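January, open day at Stamham

Doors at 2:30. Visitors from Prumby came through first, then the Sodov people. Ran the cabinet task on the wood tabletop, door open, glass out front. Muriithi build on the gripper, orange pads on both fingers. Logged 38 demos before the break, 22 after. Let visitors take a turn at the end, kept those in a separate folder. 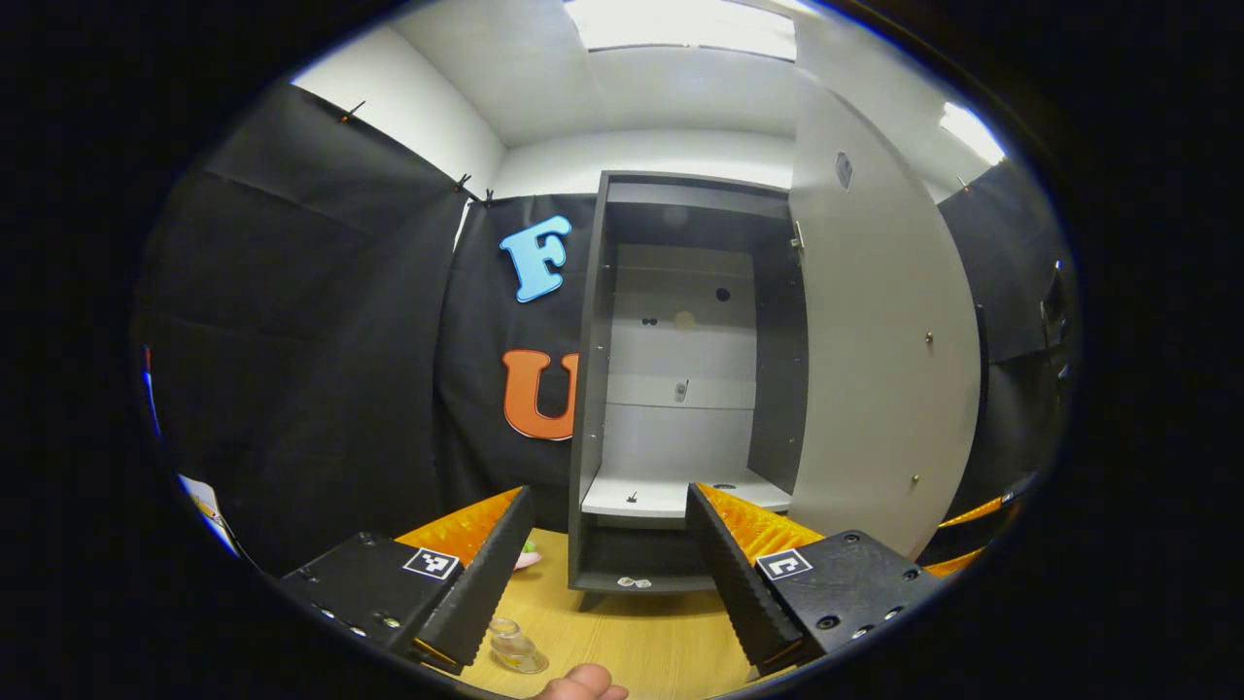
One of the Prumby visitors asked whether the shelf height ever changes, and said theirs failed as soon as it did. Try that next. Pads need replacing.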